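# Small Wooden Crates as Table Storage in a Shared Student Kitchen

Project report, second term
Group: Lavanya Namboodiri, Ingvar Bech, Silvia Hubáček
Supervisor: Elspeth Pollock

## 1. Why we chose this topic

In our residence the kitchen table is used for everything. People eat on it, cut bread on it, and leave their tea, keys and letters on it. In December we made a short survey on our floor and 32 residents answered. The most common complaint was that the table is never free when somebody wants to sit down. The second was that the small items move from one place to another, so each person looks for the salt every evening.

Our question was simple: does a crate that stays on the table help, or does it become one more object in the way?

## 2. Method

We compared two arrangements. In the first one, the small items stayed loose, as before. In the second one, we put a wooden crate on the table and asked people to return the items to it after the meal. Each arrangement was kept for 20 days. Ingvar wrote the observations on the even days and Silvia on the odd days, always after dinner.

An observation had two parts. First, we counted the items which were out of their place. Second, we measured with a tape the free length along the long side of the table. We did not clean anything before the counting, although this was sometimes difficult for us.

We also tested if the table covering has an influence. Euan Baird from the textile course advised us on this part. He said that people treat a table with a nice cloth differently, and that a pattern can hide crumbs but also small objects. We used a plain gray covering and a light one with red flowers and green vines.

## 3. Results

With loose items, the worst evening had 54 items out of place. With the crate, the worst evening had 20. The free length was also better with the crate, but the difference was smaller than we expected. The crate itself takes space - we should have thought of this earlier.

The flowered covering gave a mixed result. Residents liked it more, and four of them wrote this in the notebook without being asked. On the other side, tea bags and bottle caps were harder to notice between the leaves. Silvia missed some of them in her first two evenings and had to count again. 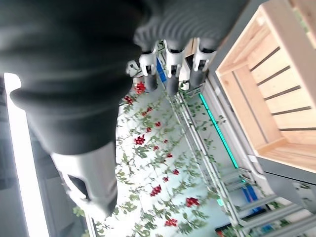 The position of the crate was more important than its size. When it stood in the middle, people reached it from both sides and used it. When somebody pushed it toward the wall, the items began to collect in front of it, and after a few days it was mostly a shelf for letters.

## 4. Problems and limits

The two periods were not equal, as there was an exam week in the second one and fewer people cooked. We also lived in the same kitchen that we studied, so the other residents knew who was counting. Lavanya thinks they tidied more when they saw the tape.

## 5. What we would change

We would try a lower crate with a divider, and we would keep one covering during the whole test.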